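Review: Trullach folding packing bench, nine months in

I bought the Trullach bench last October to replace a pair of old doors on sawhorses. I run a small mail-order business selling seed packets and garden twine out of a rented unit behind the Okafor building, and most of my day is spent standing at a bench putting things into boxes. It cost me $1259 delivered, plus the lower shelf, which is sold separately and which I think should be included.

Assembly took most of an afternoon. The legs come folded and lock out with a sprung pin at each corner. Three of the pins seated straight away and the fourth needed a tap with a rubber mallet. The instructions are one sheet, printed both sides, and the drawing for the cross brace is back to front. If you follow it you will have the brace fouling the shelf, and you will have to undo four bolts. Use washers on those bolts whether the sheet mentions them or not.

Height is adjustable in nine steps. I have it two from the top. My casual is a good deal shorter than me and we changed it over daily for the first week, then gave up and bought her a standing mat. Changing the height is a two-person job with anything on the bench.

The top is what most people will want to know about. I was after a light-coloured surface so that dropped seed packets and offcuts of label would show up. Pale grey-white tops show every mark as well, and I wipe mine down each evening with warm water and a bit of dish soap. Methylated spirits takes off marker but leaves a dull patch if you let it sit.
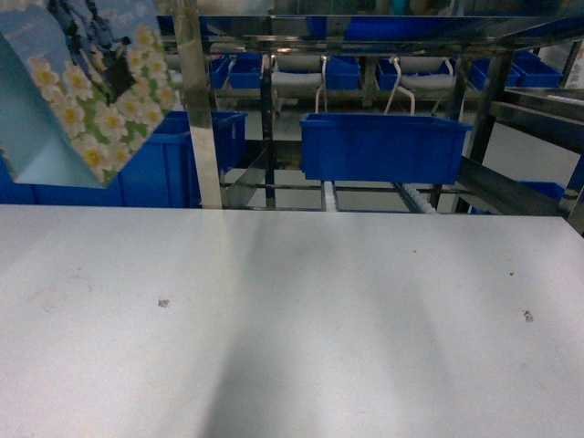
Ifigeneia Sarantis wrote in to say her Trullach has gone the other way: the top is still fine after a year of daily use but two of the feet have split, and the replacements took six weeks to arrive. Mine have not split, though I have the bench on rubber matting and she has hers on bare concrete. The feet are a standard thread, so a hardware store set will do in the meantime.

Stability is good up to a point. The stated load is 200 kg. I have never gone near that, but with a full carton of twine at one end there is a slight sway if you lean on the other. The brace helps. The older Pundano bench I used at my last job did not sway at all, but it weighed as much as a fridge and did not fold.

Storage is the weak spot. The lower shelf is shallow, and anything tall has to lie down or live somewhere else. Wrapping paper and wide tape are the worst for this. A big roll stood on its edge wants to wander, so it needs something either side of it. I ended up screwing two timber battens to my shelf -- ten minutes' work, and it voids the warranty.
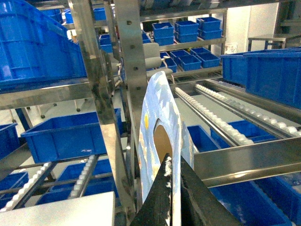

One reader reckons the Lakik bench is better on this count, as it comes with a deep shelf and a rail at the back, and that he would not go back to a folding one. Fair enough, but the Lakik was $2485 when I was looking and it is fixed. I fold mine away when the pallet delivery comes and I need the floor.

Other small things. The edge trim has lifted slightly at one corner and I have glued it. The pins want a drop of oil every couple of months. The power board bracket is fitted on the left only, and it cannot be swapped over.

I would buy it again at the price, with the shelf, for a unit where floor space is short. If your bench is going to stay where you put it, look at the fixed ones first.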